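6. Setting up the table cell and the two arms

This section is for the person who prepares the Pliren two-arm unit before a work session, and who looks after it between sessions. It covers the table, the arms, the grippers and the cables. The software is described in section 7 and the charging of the base in section 4. Revised August 8, 2022, for units with the Mosoti gripper set.

Please read the whole section one time before you start. Some steps must be done with the power off, and it is not pleasant to discover this in the middle.

6.1 What you need

The Pliren unit with both arms fitted
The hand control with the red stop button
Hex keys from the Sivby tool roll
A soft dry cloth and a small brush
Cable straps, reusable type
One set of practice tableware (cup, bowls, spoon)
The session book

6.2 Placing the table

1. Choose a flat and hard floor. Tile, stone and sealed concrete are suitable. If the floor has a carpet, roll it away completely. Do not leave the edge of a carpet under one wheel of the base.

2. Open the folding table until both pairs of legs are fully apart and the top sits flat. Press with your hand on each corner. If one corner goes down, turn the table a quarter and try again. On tile floors a foot often stands on a joint, and moving the table a little is enough.

3. Bring the unit to the table with the arms in the rest position. The front of the base should be parallel to the table edge. Leave enough space that the elbows can open without touching the table.

4. Lock the base. Push the unit lightly with one hand to check that the lock is holding.

Note: The table is light. This is useful when you change the room, but it also means that an arm can push the table away without any alarm from the unit. If your table moves during work, put rubber pads under the feet. Do not tape the feet to the floor.

Caution: Keep children and animals out of the room while the arms have power. The arms do not see what is beside them or behind them.

6.3 Checking the arms with the power off

1. Switch off the main switch and wait until the light on the base is dark.

2. Hold the forearm with one hand and the upper arm with the other. Try to turn them gently against each other. You should feel no play. If you feel a small knock, tighten the joint screws in a cross pattern, a little on each screw, and then again.

3. Look along the outside of each arm and follow the cable from the gripper down. It must hang in a soft loop. A cable that is pulled straight will break inside after some weeks, and this fault is difficult to find.

4. Move the wrist by hand to both ends of its range. The loop must not catch on the joint. If it catches, open the strap, give the cable a little more length, and close the strap again.

5. Clean the gripper fingers with the dry cloth. Use the brush where the fingers go into the housing. Do not use alcohol on the finger pads — it makes them hard and they lose their grip.

6. Do the same on the other arm. The cable of the left arm is led out to the side and needs its own free space. Do not tie the two cables together.

6.4 First grip test

The grip test shows whether the fingers close evenly and whether the wrist holds a small object upright. Metal tableware is good for this, because it is smooth and a weak grip will let it slip.

1. Put the practice tableware on the table, away from the edge. Place the smaller bowl inside the larger one and stand the cup near to them.

2. Switch on the main switch. Stand at the side, with the hand control in your hand.

3. Choose "Grip test, right" on the hand control. The arm moves to the hand-over position and opens the gripper.

4. Offer the spoon by its lower end of the handle, so that the gripper takes it higher up. Keep your own fingers out of the space between the pads. Press "Close".

5. Choose "Upright". The spoon should now stand with its bowl to the top, over the table or close to its corner.
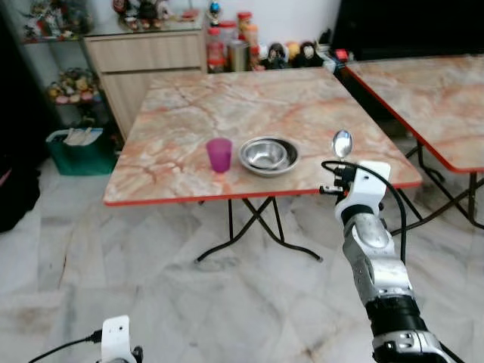
Can I do the grip test with a plastic spoon?
A plastic spoon can be used for a quick look, but it bends between the pads and hides a weak grip. For the result that you write in the session book, always use a metal one.

6. Watch the spoon for as long as the hand control shows "Hold". If it turns or sinks, press "Stop", take the spoon out and go to 6.6.

7. Choose "Release" and hold your open hand under the spoon. Repeat the test with the left arm.

8. Write the result for each arm in the session book, with the counter value from the hand control. An entry can look like this: "Right, 1,446, good. Left, 1,446, turns a little."

Note: The counter shows closing movements and is kept for both grippers together. It does not go back to zero when you switch off.

6.5 Regular care

Before each session
Wipe the pads. Check the cable loops. Check that the table stands firm. Press the stop button one time with the arms in rest position and confirm that the light changes to red.

Every 7 sessions
Brush out the finger guides. Check the screws that hold the gripper housing to the wrist. They can loosen from vibration even when the joint screws are still tight.

Every 2,000 closing movements
Change the finger pads on both grippers, also when only one looks worn. Pads with different wear give different grip, and the settings in section 7 are made for a pair. Pads are ordered by the set from Privside.

Each January, or after a longer storage
Open the cable straps completely, look at the cable under them, and fit new straps. Check the rubber parts of the wheel lock for cracks.

Caution: Do not put oil or grease on the finger guides. They are made to run dry. Oil collects dust and the finger will stick.

6.6 When the grip test fails

The object turns slowly in the gripper
Clean both pads again and repeat. If there is no change, look at the pads from the side. One pad may sit higher than the other. Loosen its screw, push the pad down to the stop and tighten it.

The object sinks but does not turn
The closing force is too low. Read the value on the hand control under "Force". The value from the factory is 53. If you see a lower number, set it back to 53 and test again. Do not go higher to solve this problem. A higher force will crush thin cups, and it heats the motor.

One finger closes later than the other
Switch off and brush the guide of the slow finger. Move it by hand through the full range. If it still feels rough, the guide is bent and the gripper must be changed as a complete part.

The gripper opens by itself when the wrist turns
This is nearly always the cable. Switch off, check the plug at the housing and the loop beside the arm. If the plug is loose, press it in until it clicks. If the fault comes back on the same day, stop using this arm and change the cable.

The arm stops and the light is yellow
The arm has touched something or has reached the end of its range. Remove the object on the table which is in the way, press "Rest position" and stay clear until the arm is quiet. When it happens two times in the same place, the base is probably too near to the table. Go back to 6.2, step 3.

6.7 Ending the session

1. Take everything out of the grippers.

2. Choose "Rest position" and wait until both arms are down.

3. Switch off the main switch. Only after this, unlock the base and move the unit away from the table.

4. Fold the table. Be careful with your fingers where the legs cross.

5. Leave the grippers half open during storage. Pads that stay pressed together for a long time keep a flat mark.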